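Drerudura wallpapers: the gallery
Posted 3 Apr 2005

I have never trusted a wallpaper sample. You get a square the size of a paperback, you like the colour, and six rolls later you find out what the pattern does when it meets a corner. So when Ji-hoon Geum wrote to say the Drerudura range was "made for small spaces," I asked to see it in one, with ordinary clutter in place and no vase of tulips.

I still have doubts. The Urken stripe I put up last June was also made for small spaces, and it made my hallway look like a mattress. Edum's catalogue lists 1,865 patterns and I would live with maybe 60 of them. Big flowers are not usually among the 60.

What bothers me about large medallions is the cropping. Unless your wall happens to suit the repeat, you lose the top off the best one, and the shop will tell you that's part of the charm. I'm also not convinced that a busy wall and a busy floor belong together, whatever Ra's showroom says about mixing florals. One of them should be quiet.

The colour I'll grant them. Crimson on a very pale pink is stronger than I expected and less sugary than the name on the roll (Pattern 201, "Blushing Court") had me fearing. Would I paper three walls with it? Probably one, and I'd want the offcuts for drawers.

More rooms to come if people send them. Please leave the bins in.
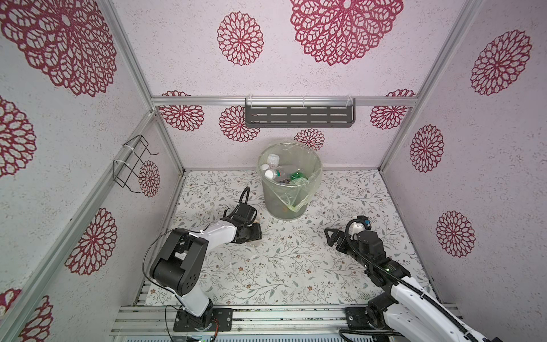
Pattern 201 on three walls, with a leafy vine print on the floor, a dark grey shelf, a black wire rack and a pale green bin with a few bottles in it. The big medallion loses its top, as I feared.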